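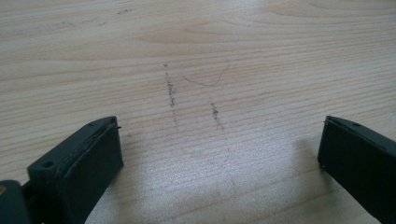
Can a lender refuse to let me repay a small business loan early?

Posted by Casimiro Mateos

I run a small joinery supplies firm and we took out a five-year term loan with Prothero when we moved premises. Three years are left to run. Trade has been better than expected and I would like to clear the whole balance in August, but the person I spoke to on the phone said early repayment was "subject to consent". The loan is to the limited company and I gave a personal guarantee. The current payment is 1,673 a month. Can they really say no, and if they say yes, what should I expect to pay on top?

Honeylyn Soriano

It depends on what your agreement says, so get the signed copy out before you ring them again. Look for a clause headed "prepayment" or "voluntary prepayment". Most term loans let the borrower repay early after giving written notice, often ten working days or a month. Where the clause says "with the lender's consent", the lender does have a say, and what it usually wants is a fee.

As the borrower is a limited company, the early settlement rules that protect people with personal loans won't apply. You are left with the contract.

The extra cost normally comes under one of these:

A flat percentage of the amount repaid, often falling each year.
A fixed number of months' interest.
Break costs, if the rate is fixed. These depend on where rates are on the day, so the lender can only give you a firm figure close to the date.
An exit or arrangement fee that was put off until the end of the loan. This one is easy to miss because it may be in the fee letter and not in the main agreement.

Ask for a redemption statement in writing, made up to a named date, with the daily interest shown separately. Then compare the total with what you would pay in interest if you carried on as you are. With three years left the saving may still be worth having, but do the sum first. Check too what it does to your cash. I have seen firms clear a loan and then need an overdraft at a worse rate 2 months later.

Also ask about the guarantee. Paying off the loan does not always release it, particularly if it is worded to cover "all monies" owed by the company. You want a signed release, and if there is a charge registered against the company, make sure it is marked as satisfied afterwards.

Marcelino Marín

They can't stop you paying your own debt off, just send the money.

Ainhoa Prieto

I wouldn't just send the money. We did that with Levex and it was treated as an overpayment and sat in a suspense account while the monthly payments carried on going out. It took weeks to sort out, and they still charged us a fee of more than 3,000 at the end.

Agree with Honeylyn about the redemption statement. One thing to add — ask whether they allow part repayment. Ours let us pay a slice each year without a fee, and had we known we would have done it that way. Keep the direct debit running until they confirm in writing that the account is closed.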